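Brelteton Mobile Manipulation Trial
Progress report to the program manager
Saturday, March 28, 2026

Work since the last report covered the simulated comparison of two arm controllers, Akura and Sakai, on the same wheeled base. The physical trial is still planned for May. No change to the budget is requested.

Both controllers ran the same task list: approach a surface, stop within reach, and move the arm from its stowed pose to a pre-grasp pose. Each run was limited to 400 seconds. The comparison used 232 runs, split evenly. 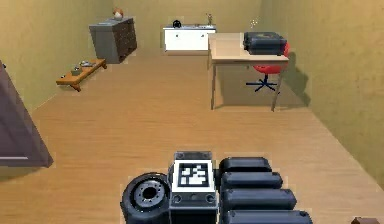 Stowed-pose clearance was checked first, as the folded arm limits what the body camera can see of the floor close in. The square marker on the dark grey module remains in view beside the folded segments, and we use it as the reference for checking the camera's position against the model. The check is now part of the start-up routine for both controllers.

Akura finished its planned moves more often in open floor areas. Sakai was slower to plan but kept a more even distance from furniture edges. Neither handled thin table legs well; the collision model rounds them up to a larger shape, and the planner then rejects approaches that should be allowed. A corrected model is being tested.

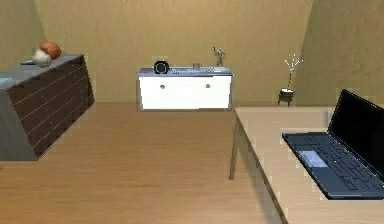 The gripper comparison is behind schedule. The Skiltaner two-finger model has been loaded and its joint limits set, but contact behaviour on small round objects is unreliable at the default time step. A shorter step fixes most of the slipping and lengthens each run. We have logged 3,677 grasp attempts so far and will not report a success rate until the contact settings are frozen.

Open items: 8 faults remain in the log, all in the simulator interface. The next report will include the gripper results and the test plan for May.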